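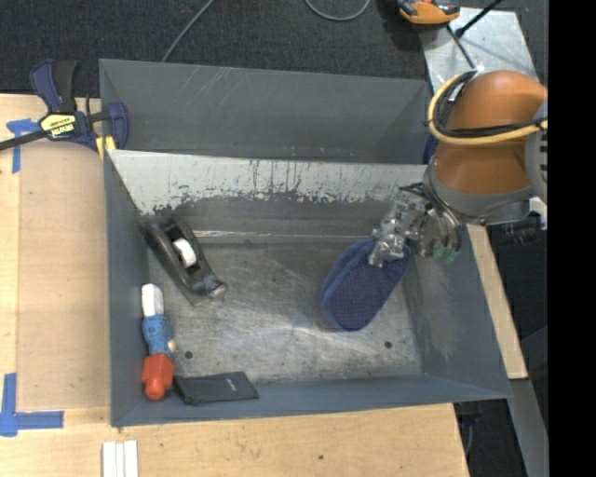

Urho Turunen thinks the second column on the Clernmont memorial was cut by a different hand, and that I should stop trying to make one alphabet fit both. He points to the R, where the leg leaves the bowl further out from the second column onwards, and to the full stops, which change from square to triangular.

I went back over the rubbings this morning with that in mind. He is right about the R. The stops I can't confirm, as the lower half of column two is too worn to tell one shape from the other. Rubbing 28 is the best of them and even there I could argue it either way.

July, 10.40. Checked the names against the parish roll. Two disagree. The stone has PRYDDERCH with a double D and the roll has a single one. The family used the double D on the chapel window, so I am leaving the stone as it is. The other is KUSELL, which the roll gives as Kussell. Service number on the roll is 2928, but the book of remembrance has 3706 against the same man. Need to see the original card before anything goes in the new index.

Oak panel from the north aisle: old varnish tested in one corner behind the moulding. White spirit did nothing. Left the stronger mix for another day, gilding too close. The gold on the last four names is paint over an older layer and has gone brown - the earlier names are leaf and still bright.

Kustel sent back the drawing for the replacement bracket. Fixing holes are on the wrong side again. Marked it up in red and returned it.

To do: card for Kusell, fresh rubbing of column two when the stone is dry, ask Urho for his tracing of the R so I can lay it over mine.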